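Review: The Drestance Lectures on Faith and Government (Palto, video course)

Posted by Darius Toom in Watching and Reading

I have sat through a lot of video courses on religion and politics, and most of them make me want to go wash the car. Either the speaker is shouting at me about the headlines, or he's so careful that I can't tell what he thinks about anything. So when a reader wrote in October and told me to try the Drestance lectures, I put it off for weeks. I finally started on a Thursday night after supper, planned to watch half an hour, and went to bed very late and very happy.

The course is put out by Palto and taught by Gaurav Prajapati. It comes in 3 parts, with a workbook that runs to 225 pages, and it asks a question I wish more of our public arguments started with: what happens when a government decides it has a say in how people pray?

What you get

Part one is the old background, emperors and bishops and caliphs and courts, and it moves fast. Prajapati assumes you can keep up. He talks without a script (or hides it very well) and he has a wonderful way of stopping in the middle of a story to read a few lines of an old sermon or a tax ruling out loud. I never thought I would rewind to hear a tax ruling again, but I did!

Part two is the one I keep telling people about. It spends nearly the whole time on Scotland and England, and the lecture on 1639 is the best single hour of teaching I've watched in years. You may remember the outline from school: a king tries to press a new prayer book on the Scottish church, the Scots sign a covenant against it, and before long there are two armies facing each other over bishops and worship.

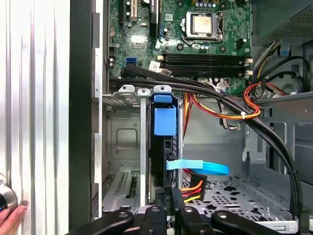
What Prajapati does with it is slow everything down. He wants you to know who paid for the soldiers, who preached to them on the march, and how a truce got signed that each side read its own way. There's a long stretch about Sunday sermons as news, with ministers passing along word from the camp, and I kept thinking about how I get my own news now - a clip here, an angry post there, a forwarded email from my brother-in-law. He doesn't draw the comparison for you. I liked being trusted with it.

Part three comes up to modern times and covers state churches, registered congregations, chaplains, and religious schools. It's a little more scattered. The lecture on blasphemy laws is excellent and fair to people he plainly disagrees with, and it gave me a better argument against those laws than the one I had been using. The one on broadcasting felt like it belonged in some other course.

The workbook

Get the printed one. The PDF is fine for searching, but the maps are spread across two pages and you lose the middle on a screen. The maps are by Liepiņa, and they're lovely, plain line work with parish boundaries you can read without a magnifying glass. Each chapter has the source readings in full, and then a page of questions that are real questions. "Would you have signed?" is one of them, after the covenant chapter. Our Wednesday group at church never got past it, and we had more than 100 minutes set aside.

A couple of gripes. The index is thin. Names are listed but topics mostly are not, so if you want everything on oaths you have to hunt. And the notes are at the back of the book, numbered fresh for each chapter, which means a lot of flipping with your thumb stuck in there as a bookmark.

Watching it

The lectures play through Irken, the app Palto uses for all its courses. I had never used it before. Setup was easy enough, it remembered my place between the old desktop in the study and my tablet, and the captions are very good, even on the Latin. You can slow the speaker down or speed him up. I left him alone. Downloads work too, if your connection is as moody as mine, though you have to fetch the lectures one at a time and there's no button for a whole part.

Sound is clean throughout. The picture is a man at a desk and sometimes a map, so don't expect costumes.
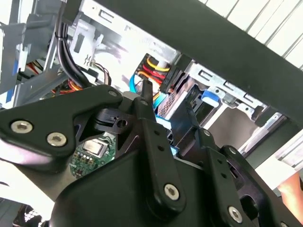 Who should watch it

Anybody who argues about religion in public life, on whatever side. I come at these things as a fairly conservative churchgoer and I've said so on this site plenty of times. Prajapati, I think, comes at them from somewhere else, and I still found him fair almost everywhere. My one real complaint is the second lecture of part one, where he hurries past the monasteries as if they were a side road. I'd have given them twice the time.

High school seniors could handle it with a parent or teacher nearby. For a study group, I'd skip straight to part two, do the readings ahead, and go back to part one afterward if people are hungry for it. Ours is - we start next month, and I'm bringing the chili.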